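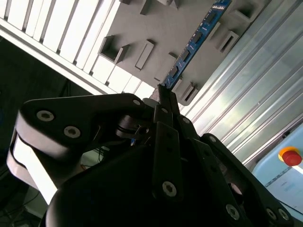
Old computers, new memory: the repair table is back

Summer always runs away from us, and I can hardly believe I'm already sitting down to write the September pages, but I did want to give the repair table a proper corner of its own this time. So many of you asked after it when we closed up for the hot weeks, and I'm happy to say it is open again in the back room at Sandum, with the kettle on and better lamps than last year (thank you, Bianka, for carrying them up all those stairs!).

We had 27 machines through the door on the first evening. Most of them were slow more than broken, the kind of computer that takes so long to wake up that you've made your toast and eaten it before you can read your mail. Very often the cure for that is more memory, and memory is one of the nicest things to learn on, because it's a small job and you feel so pleased with yourself afterward.

If you've never handled a memory module, it's a long, thin circuit board with black chips sitting along it. There is a notch in the edge with the metal contacts, a little off center, and it has to match up with the ridge in the slot. Ildikó Simon has been teaching this part for years and her advice is to spend longer looking than pushing. Get the board straight over the slot, check the notch, check it again, and only then press down evenly until the clips close. If it doesn't want to go, take it out and turn it around. I have watched grown people lean on one with both thumbs, and I have been one of those people myself, so please don't feel shy about asking for help.

A few of you wanted to know what to bring. Your computer, of course, and its power cord, which gets left at home more often than you'd think. Please switch everything off and unplug it before you open the case. Hold modules by their edges and keep your fingers away from the contacts. We have wrist straps to lend, and little bags for the parts you take out, so nothing has to travel home in a coat pocket among the keys and peppermints.

And do check which type your machine takes before you buy anything. Laptop modules are shorter than the desktop ones, and the generations don't mix, however much alike they look in the shop. Zoltán Pintér is glad to look yours up if you write down the model number from the sticker underneath.

The collection jar from the spring came to 2,272 in the end, a lovely surprise, and it has gone toward screwdrivers and a second antistatic mat. Boglárka Jakab is keeping the list for the next evening and there are still 3 places left at the table, so do catch her at the front desk if you'd like one. Csaba Balogh has promised his plum cake again, and I'm told he is making two.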